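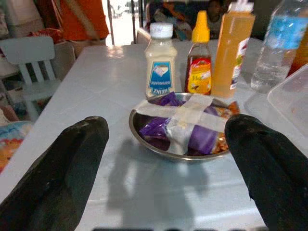 Food and Keeping: Notes for Session 4
How Cold Changed the Kitchen
Kirsty Baird, Treltidstead Evening Classes
June 2025

Welcome back! Last time we finished with salt, smoke and sugar, and a couple of you stayed behind to argue about whether jam counts as a preserved food or a dessert. (Both. I'm not moving on this.) Tonight we get to my favorite part of the whole course, which is cold.

Start with the question on the board: what does cold do to food? It slows things down. Bacteria still grow in a chilled room, they just grow much more slowly, and the enzymes inside a bean or a peach keep working at a lazier pace. Salt and sugar work by tying up water. Smoke and acid make food an unpleasant place for microbes to live. Cold leaves the food very nearly as it was, and I think that is a wonderful thing. A chilled pear is still a pear!

Before machines

People used cold long before they could make it. Cellars, springhouses, wells, snow packed into pits and covered with straw. If you had a stream on your land you could stand a crock of milk in it, and plenty of farms built a small stone house right over the spring for just that purpose. The water did all the work.

Then came the ice trade, and if you read only one thing from the list this week, please read the chapter on ice cutting. In the 1800s crews went out onto frozen ponds in February, scored the surface into a grid with horse-drawn cutters, and sawed out blocks that were floated down a channel to the icehouse. Sawdust was the great discovery. It had been a waste product of the lumber mills, and it turned out to be superb insulation, good enough for New England ice to travel by ship to India and arrive with plenty left to sell. I have told this to every group I've taught and I still get excited about the sawdust.

At home, ice went into an icebox. Ice in the top, food underneath, a drip pan at the bottom that somebody had to remember to empty. Cold air is heavier than warm air, so it sinks, and a box with the ice up high keeps itself moving: cool air falls past the food, picks up heat, rises, meets the ice and falls again. Draw this for yourselves in the margin, with arrows. We'll need it in a minute.

The machine takes over

Mechanical refrigeration was worked out in pieces over many decades. The idea underneath is one you already know from stepping out of a swimming pool: when a liquid evaporates, it takes heat with it. A refrigerator lets a fluid evaporate inside the box, where it soaks up heat, then squeezes it and lets it turn back to liquid outside the box, where it gives that heat away. Round and round. Put your hand near the back of a fridge at home tonight and feel where your leftovers' heat has gone.

Breweries and meat packers had the machines first, as they could afford them. Early household models were expensive and some used gases you really did not want leaking into your kitchen. By the middle of the twentieth century most American homes had one, and in many other countries it came a generation or more later.

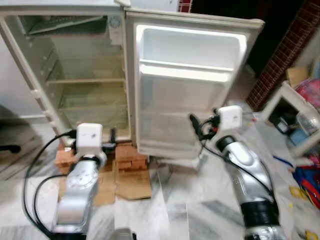
Go back to your icebox drawing now. In a simple one-door refrigerator the freezer compartment is at the top, just where the block of ice used to sit, and for the same reason. The cold falls. Bigger modern models with fans have broken the rule, so you can put a freezer at the bottom or down one side, but the little ones still follow the old plan and I find that very pleasing.

What it did to shopping and cooking

Here the story gets bigger than the box. Think about:

Milk. Daily delivery made sense when milk would not last. Once it would, the weekly shop became possible.

Leftovers. The word itself is fairly new, and cookbooks of the 1920s and 1930s are full of cheerful ideas for them. Bring one in if you have one in the family!

Seasons. Refrigerated rail cars and ships came before most people had a refrigerator of their own, and they had already started to blur the calendar at the grocery store.

Reading for next week

The two photocopied chapters in your folder (ice cutting, and the one on railroad cars). The second is slow for the first few pages, so hang in there.

Kinyua's article on market milk, optional but short. The copy in the Calteslow library has a page missing, so ask me for mine.

To do at home

Pick 14 foods from your own kitchen and write down where each one lives: fridge, freezer, cupboard or counter. Next to each, write where you think it would have been kept before refrigeration. Some will surprise you. Eggs always start a fight, and so does ketchup.

Then, if you can, ask an older relative or neighbor about the first refrigerator they remember. Where did it stand? What went in it first? A few lines of notes is plenty.

The Gakness dairy visit is still on, and the sign-up sheet is by the door. Bring a sweater, as the cold store really is cold.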